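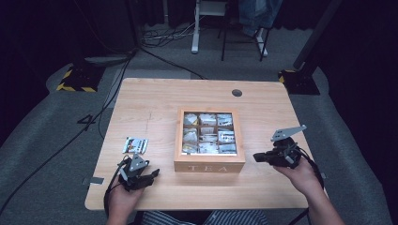
Nerkusen, abril de 2021

Buscar en la ayuda Escribe tu consulta Buscar
Inicio Foros Rutas Alquiler Mecánica Entrar

Primera vez con camper alquilada: ¿agua, batería y dónde dormir?

Heather Waaka

Hola. Hemos reservado una camper para junio con Breltby, una de las pequeñas, con techo elevable. Vamos dos adultos y una niña de seis años. La idea es salir de Nerkusen, bajar por la costa y volver por el interior, sin horario fijo. Serán 13 noches en total.

He leído las condiciones dos veces y me quedan varias dudas que por teléfono no me han sabido resolver:

El contrato incluye 2,000 kilómetros y el resto se paga aparte. No sé si es suficiente o si conviene contratar ya el kilometraje libre, que sale bastante más caro.

El depósito de agua limpia es pequeño y no lleva ducha interior. ¿Cada cuánto hay que parar a llenar? ¿Se puede hacer en cualquier gasolinera?

La nevera va con la batería auxiliar. Si nos quedamos parados en el mismo sitio, ¿cuánto aguanta sin arrancar ni enchufarse?

Por último, no queremos ir siempre a campings, pero tampoco quiero que nos despierten de madrugada para pedirnos que nos vayamos. Gracias de antemano.

Béla Szekeres

Alquilé el mismo modelo hace un par de años, así que te contesto por orden.

Kilómetros: haz la ruta sobre el mapa y súmale una cuarta parte. Lo que se dispara no es el trayecto principal, son los desvíos para comprar, buscar agua o dar la vuelta porque el aparcamiento estaba lleno. Si con ese margen sigues por debajo del límite, no pagues el kilometraje libre. Pregunta también si puedes ampliarlo a mitad de viaje. A mí me dejaron hacerlo con una llamada, aunque el precio era peor que al reservar.

Agua: siendo tres, y usándola solo para fregar, lavarse las manos y los dientes, cuenta con llenar cada 2 días. No todas las gasolineras tienen grifo para esto y en algunas el agua es solo para el radiador. Lo más seguro son las áreas de autocaravanas y los campings, que a veces te dejan llenar y vaciar pagando aunque no te quedes a dormir. Lleva garrafas aparte para beber. La manguera que venía con la mía no encajaba en la mitad de los grifos, así que compra un adaptador de rosca antes de salir.
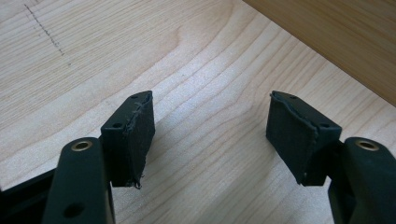 Batería: depende del estado en que te la entreguen y del calor que haga. Con la nevera a media potencia y las luces justas, a nosotros nos duraba roughly un día y medio, y luego había que conducir un rato o enchufar. Mira el voltaje en el panel por la noche y otra vez al levantarte — con dos mañanas ya te haces una idea de lo que gasta. Y mete la comida ya fría.

Para dormir, mira la normativa de cada municipio. Aparcar y acampar son cosas distintas: si no sacas toldo, mesa ni calzos y no viertes nada, en muchos sitios se considera aparcar. En otros está prohibido pernoctar aunque no saques nada, sobre todo cerca de la playa y dentro de parques naturales. Las señales mandan.

Béla Vörös

Usa Flirnum, la aplicación. Tiene casi todas las áreas y la gente comenta si hay agua. A mí nunca me ha fallado. Lo de la batería no lo miraría tanto, si conduces todos los días se carga sola.

Saoirse Heffernan

De acuerdo con casi todo lo de Szekeres. Con la aplicación tendría cuidado: hay sitios marcados como gratuitos que llevan meses cerrados. Fíjate en la fecha del último comentario y ten siempre un segundo sitio pensado, sobre todo si llegas tarde.

Añado tres cosas sobre la recogida. Haz fotos de los laterales, el techo y los bajos antes de firmar. Pide que te enseñen a abrir y cerrar el techo elevable y luego hazlo tú delante de ellos, porque la lona se pellizca con facilidad y esa reparación no suele entrar en el seguro básico. Y pregunta qué botella de gas llevas y si hay repuesto.

En el interior hay un camping pequeño, Gulyás, que admite furgonetas sin reserva fuera de los fines de semana. Tiene vaciado de aguas grises junto a la entrada y sombra por la tarde. El último tramo de la subida es estrecho, mejor hacerlo de día.

Heather Waaka

Muchas gracias. Hemos sumado la ruta con el margen y entramos justos, así que de momento nos quedamos con el kilometraje incluido. Preguntaré a Breltby por el seguro de la lona y por lo de ampliar a mitad de viaje.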